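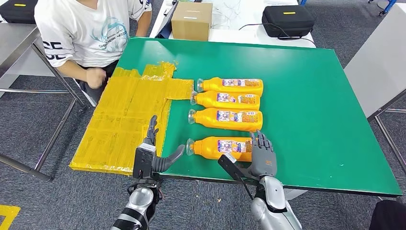 4.2 Life beside the bench

The Bravham site repacks cleaning products for shops that would like their bottles in some other quantity than the one the factory chose. Until the August before our study this was done entirely by hand. Orkedum, the firm that runs the site, then began moving the work to robots one bench at a time, and the people at those benches became what the staff handbook now calls cell attendants. No one we interviewed used the term without a small pause before it.

Management had described the change to us as a removal of dull work. The attendants described it as a swap. Taking bottles out of a pack is dull, they agreed, but it is dull in a way that leaves the head free, and several had grown fond of what they did with it: shopping lists, quarrels with relatives, in one case most of a language course. Watching a machine handle bottles asks for attention without giving the hands anything to do. "I used to be bored and busy," one told us. "Now I'm bored and on call."

Much of the skill of the old job has gone into the green-topped benches themselves. Attendants have strong views on tape. Where a marked zone ought to start, how far a bottle's neck may lie over its edge and who last patched it were all raised in interviews before pay was. The written procedure, known on site as Walta after the software it came with, gives tape a single line. The attendants' own version ran to 2 pages, handwritten, and was kept in a drawer that the shift leads claimed not to know about and could open without looking.

Shrink-wrap was the other great subject. A pack as it arrives is glossy, crumpled and no two alike, and the film tears where it pleases. Figure 3 shows a bench with a pack still in its film and bottles lying separately on the green surface.
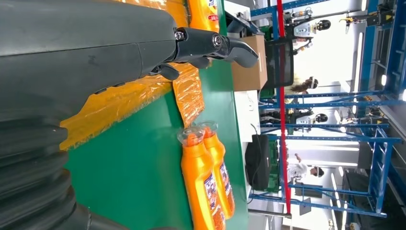 Figure 3. Gripper above a film-wrapped pack of detergent bottles, with two bottles side by side on the green surface.

The site's log for the study period holds 1,452 entries marked "attendant assist", a category wide enough to cover straightening a label and, on one occasion, finding a chair. We coded a sample of 300. The largest group concerned film, followed by bottles that had come to rest at an angle somebody disliked. Very few entries recorded a fault in the usual sense. What they record is tidying, most of it done so early that no fault had the chance to occur, and none of it counted in the output figures. The daily target, up to 2,000 bottles, is credited in those figures to the bench.

Carvalho, the contractor that fitted the cells, holds a review each month to which attendants are invited. Attendance was good while there was cake. The minutes we were shown refer to "operator acceptance" throughout, a phrase that puzzled the attendants, who had not been asked to accept anything and who mostly liked the machines well enough. Their complaint was about the rota — fewer people on each shift meant fewer to swap with, and a lunch break that had once been taken in company was now staggered so that a bench always had somebody near it.

We return to the rota in Section 5, where the shift leads give a rather sunnier account of lunch.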